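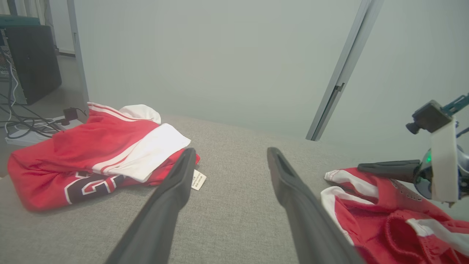
Red-and-white kit on the fold table, Vunstead.

List home Archive By thread By author Search Subscribe

Subject: Re: [shopfloor] Does anyone have arms on the fold tables yet?
From: Amrit Grewal
Date: 31 July 2019

Hi all,

I've been meaning to answer this for two weeks and kept getting pulled onto the dryers. Quoting the original so folks who only get the digest can follow along:

> We wash and fold team uniforms, plus a lot of shop linen. Management went
> to a trade show and came back very excited, and now there's talk of
> putting a two-arm folding station at the end of our line. My crew found
> out from a flyer somebody left in the break room (great start, I know).
>
> I don't need the sales numbers, I can get those from the sales guy. What
> I want to hear is what it's like for the people standing next to it. Did
> you lose anyone? Did the work get worse? What do you wish you'd asked
> before it showed up?
>
> Jerseys are our big headache, if that matters. Slippery, lots of trim,
> and the customer wants the name showing.
>
> Chan

Chan, it matters a lot! Jerseys are most of what we do at Sturnico in the summer and they're what we started with, which in hindsight was brave or dumb, take your pick. I'm lead on second shift at the Vunstead plant, so what follows is the view from there. Somebody in the office might tell it differently.

We have seven people on folding and finishing. The station is a Proltum, two arms over a fabric-topped table, with cameras. Our table is gray, and I mention it because the vendor first wanted us to use a steel one we already had and everything slid. On the fabric top the stuff stays where you put it. If your people are told "any flat surface is fine," I'd push back on that before you sign.

The piece goes down in a heap, the way it would land coming out of a bin, and the arms have to find an edge. That was the part my crew watched the hardest. We all do it without thinking, you grab a shoulder and shake. The arms can't shake worth a darn, so there's a lot of picking and pulling and looking again. A crumpled jersey is a mess of stripes and lining and half a number, and you start to appreciate how much your hands know.
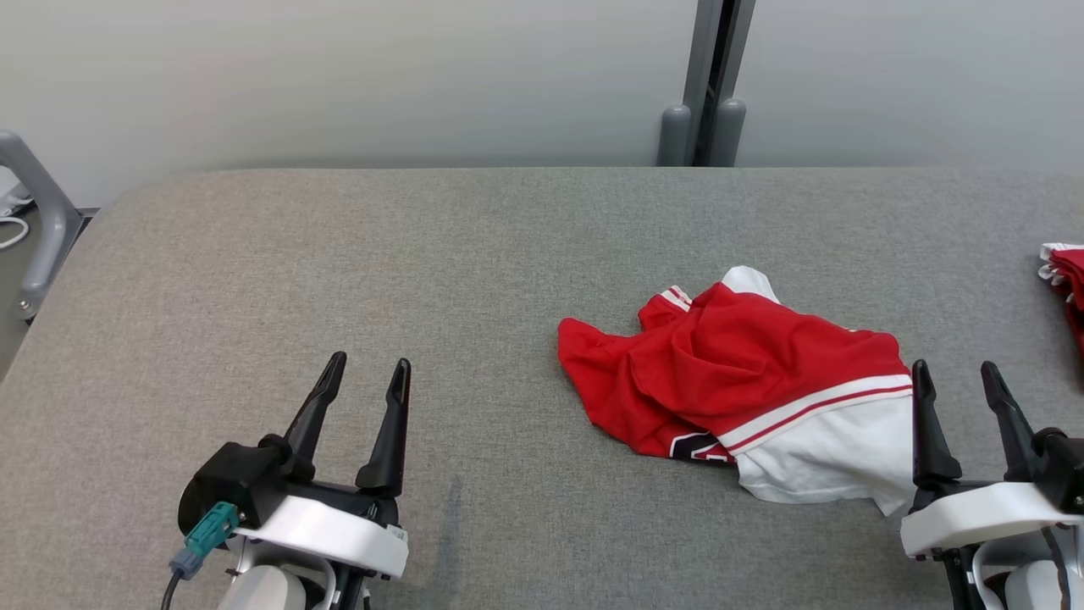
DID WE LOSE ANYONE

No. But I want to be fair about it, because that was luck and timing as much as anybody's good intentions. One of our folders was already planning to move closer to her daughter and she wasn't replaced. So there were seven before and there are seven now only because they brought somebody over from sorting to cover the station. Whether that counts as "lost" depends on who you ask at lunch.

What changed is who does what. Someone is at the station the whole shift. They feed it, they pull anything it gives up on, and they check every folded piece before it gets bagged. We called that job "minding" and it stuck. At first the same person minded every night and she hated it by the end of the second week. She said it was like riding in the passenger seat with a student driver for eight hours. So now we rotate, nobody minds two nights in a row, and things got a whole lot calmer.

The other change is talking. When it was all of us along one bench we talked all night. The station sits off by the wall, and whoever is minding is kind of on their own over there. I know that sounds small. I've had more complaints about it than about anything else, and I'd ask for it to go in with the bench, not across the aisle. We're moving ours in August if the electrician ever calls me back (and I want the cables up off the floor while he's here).

DID THE WORK GET WORSE

Some of it got better. Wrists, mainly. A bag is 70 pieces for us and on a heavy night you feel every one of them. The station takes the plain basketball tops now, and my two people with bad wrists do towels and inspection, and both of them have told me they sleep better.

Some of it got fiddlier. The arms are okay with a jersey that's laid out front side up. Give them one with the collar open and the letters across the chest and they have something to go on. It's the loose sleeve or the second garment stuck inside the first that eats up the time. We get a white undershirt bunched inside a jersey, or trim folded back over itself, and then it sits there thinking about it while the minder stands there thinking about it too.

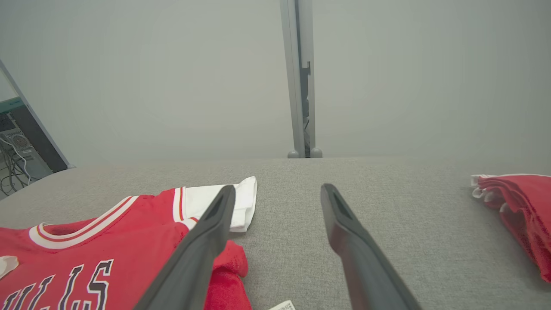
So we ended up changing the sorting step ahead of it, and I don't think anybody planned for that. Sorting used to be by customer and color. Now they also pull shorts away from tops and check that there's nothing tucked inside anything. It's more work for sorting, and they didn't get another person, they gave one up. If I could go back I'd have made a fuss right then. Ask your management what happens to the people upstream, because the flyer only talks about the table.

On speed, I'll give you one number and please don't hold me to it on your product mix. My fastest folder does 72 tops an hour by hand when she's in the mood. The station isn't near her. It doesn't take a break, so over a shift it evens out some, but we had a supervisor put her number up on the whiteboard next to the machine's as a joke and it did not go over as a joke. Don't do that.

FOLD STYLE, SINCE YOU ASKED ABOUT NAMES

We argued about this one. By hand we always did a square fold with the lettering up. The station does a lengthwise fold first, into a long strip, and then the short folds. With the long strip the lettering gets caught in the fold unless the jersey starts out a bit off center. One of my guys worked that out just by watching, told the vendor tech, and the tech wrote it down like it was gospel. I made sure his name went in the shift report. If your crew figures something out, get it in writing with a name on it, please!
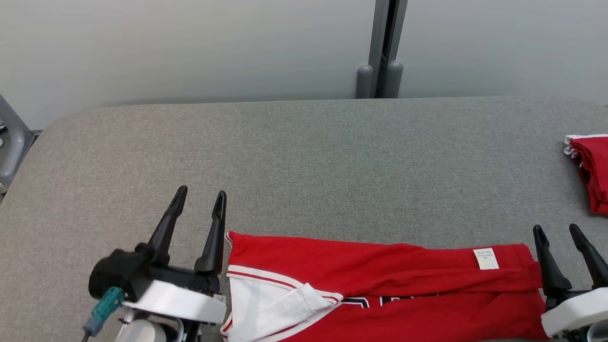 6 min read

Things I wish I'd asked, in no order:

- Who is allowed to hit stop? For us it's everybody, and it took an email chain to get there.
- Does minding pay the same as folding? Ours does. I'd like it to pay more and I've said so.
- Who clears a jam at night when the tech has gone home?
- Can the crew see it run before it's bolted down? We had 6 days of it running off to the side before it took any customer work, and people came by on their breaks and poked at it. Best thing we did.
- What are the cameras keeping? Get that answered in front of everyone, because people will wonder, and they should.

And tell your crew yourself. I told mine standing at the bench with my coat on before shift, and it was an ugly twenty minutes, but they heard it from me. I'd guess the flyer has done some damage already, so maybe just bring donuts and own it.

If you want to come see it, second shift is the better one, the day folks have tours coming through. Write me off list and I'll get you a visitor badge.

Amrit
Sturnico, Vunstead plant, second shift

Previous message | Next message | Contact list owner | Copyright remains with the poster | Back to top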